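Notebook, play kitchen set, Restden bench
June 26, 2018 — E. Prothero
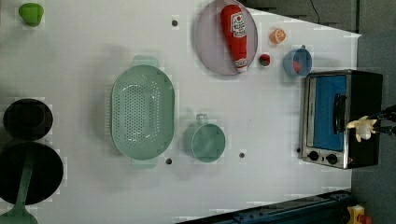
How far in from the table edge should the small items sit?
245 mm for anything a child has to pick up with one hand. Larger items can go closer, provided no handle projects past the edge.

Working from the Whiteley layout sheet, second revision. Tabletop is the white one. The old gray top showed scuffs less but the dark pans were hard to pick out on it, and Branwen asked for the change in the spring.

Items out today: lavender plate, red ketchup bottle, orange slice, strawberry, light blue cup, toaster oven, mint colander, mint measuring cup, black frying pan with the green handle, other dark cookware on the left.

Ketchup bottle laid diagonally on the plate, cap toward the lower right. The sheet has it standing. Standing, it went over twice when Bleddyn leaned on the table, so I am leaving it down until the base is weighted. Ynyr has the weights.

Toaster oven on the right, knobs facing down the sheet. Checked the door hinge with the spring gauge before placing: opens cleanly, slight drag in the last part of the travel. Not bad enough to strip. Knobs turn with even resistance, left one a little stiffer. Wiped the glass with the 1000 mL bottle of mild soap solution, then plain water. Do not use the citrus cleaner on it again, it left a haze on the last one.

Colander in the center. It takes up more room than the sheet allows and pushes the measuring cup down and to the right. Two options: turn the colander so the handles run side to side, or swap in the smaller one from the Carstead box. I would rather turn it. The Carstead one has a rough seam on the rim, see Jolanta's entry.

Frying pan on the left, handle toward the near corner. This fails the handle rule as I read it. Jolanta reads it as applying to the long edges only. Needs settling before July.

Table width taken again at 720 mm, same as the sheet. Length not remeasured.

Wash test on the toy food: 8 cycles in the mesh bag, warm, no spin. Orange slice and strawberry both kept their color. Strawberry picked up a faint tackiness that went off after a night on the rack. Lastier supplied both and their care card says cold water only, so this is outside their terms — noting it in case someone wants to claim on a replacement.

To do:
Weight the bottle base (Ynyr)
Turn colander, redraw that part of the sheet
Ask Branwen about the handle rule
Second wash run with the plate added, same bag
Order more rack clips

B. Wogan read through, agrees except on the hinge. He wants it stripped and greased anyway. Left the oven out for him.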